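Slow fermented loaf keeps going stale by day two

nkechi_c
Member, posts: 1171

I've been baking the same white sandwich loaf since September. Strong flour, 3 g of dried yeast, overnight in the fridge, then straight into the tin. The crust is good and the taste is good, but by the second morning the slices are dry at the edges and crumble when I butter them. I keep it in a cotton bag on the worktop. Is it the recipe or the storage?

fashola_l

Storage. Cotton lets all the moisture out. Put it in a plastic bag once it has cooled fully and you'll get another two days out of it.

odmont_baker

Disagree with the above. Plastic gives you a leathery crust and, in a warm kitchen, mould by day four. I'd look at the dough first. What's your water? If you're under 65% I'd start there. A spoonful of oil helps as well.

nkechi_c

Water is 62%. No oil, no butter. I did try the fridge for one loaf and it was worse.

fashola_l

The fridge is the worst place for it. Bread firms up faster in the cold than it does on the side. And I've never had mould by day four in plastic, so I think that depends on the house.

Omolara N

Try a scald. Take five per cent of the flour, pour boiling water over it, stir to a paste, leave it to cool and add it to the dough. Mine stays soft for four days and I changed nothing else. You need to hold back a bit of the other water or it gets sticky.

odmont_baker

A scald works but it's a faff for a weekday loaf. More water and 20 g of oil will get her most of the way.

Omolara N

It takes 6 minutes. I do it while the kettle is on for tea anyway.

nkechi_c

I'll do the extra water this week and the scald next week, so I know which one made the difference. Bag stays the same for both.

c_okeke

You could also stop trying to keep it fresh. I slice the whole loaf the day it's baked, freeze it with a bit of baking paper between the slices, and take out what I want.

fashola_l

Fine if you have the freezer space. We don't.

c_okeke

Half a loaf fits in a drawer if you lay it flat. The part people get wrong is the toasting - they defrost first and it goes limp. Straight from frozen on a medium setting is better, and an ordinary two-slot toaster like the cream one here will do it, so there's no need for anything fancy. Put the slice on a plate for a minute before you butter it. I'd still do the scald if you want it for sandwiches.
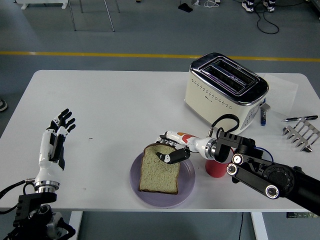
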